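Threads > Home & Money > Moving Out

Tagged: renting, deposits, cleaning

3 min read

1/ ok moving out thread because I've done this too many times and my sister is about to do it for the first time. mostly about getting your deposit back. typing this on the bus so bear with me

2/ read the lease BEFORE you clean. mine had a line on page 2 about the oven. missed it at the last place. $160 gone, for an oven I used maybe on weekends

3/ ask for the walkthrough in writing. email, not text, not a chat in the hallway. the company here is Vadach, they answer email in a day and never pick up the phone. different landlord, different habits, find out early

4/ start with the surfaces. counters, tables, windowsills, tops of door frames (gross, always). paper towels for the first pass, cloth for the second. do not do it the other way, you just push crumbs around

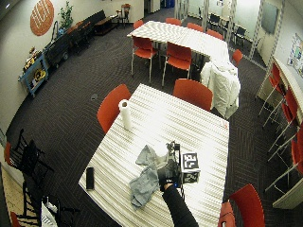
5/ then floors, last. I know everyone wants to vacuum first becuase it feels like progress. dust comes down. you'll vacuum twice

6/ nail holes. small ones, fill and leave. big ones, ask. I painted over one in the wrong white once and got charged for the whole wall

7/ stuff for the last day, keep it in a bag by the door so it doesn't end up in the truck:

- disinfecting wipes, for switches and handles and the fridge shelves
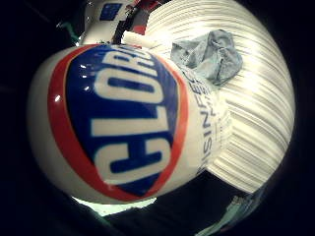

- trash bags, more than you think
- a screwdriver
- light bulbs. they WILL check the bulbs
- toilet paper. yes

8/ photos of every room after it's empty. inside closets too. Helmi Rantala, my old roommate, got almost 2,000 back off one picture of a bathtub, they'd tried to bill her for a chip that was there at move in

9/ forwarding address, give it to them in writing or the check goes to the old place. ask me how I know. August, new tenant, very awkward doorbell

10/ look up the deadline for your state, they have to send the money or a list of deductions. put it in your calander the day you hand over keys

11/ my stop. will add the utilities stuff tonight if I remember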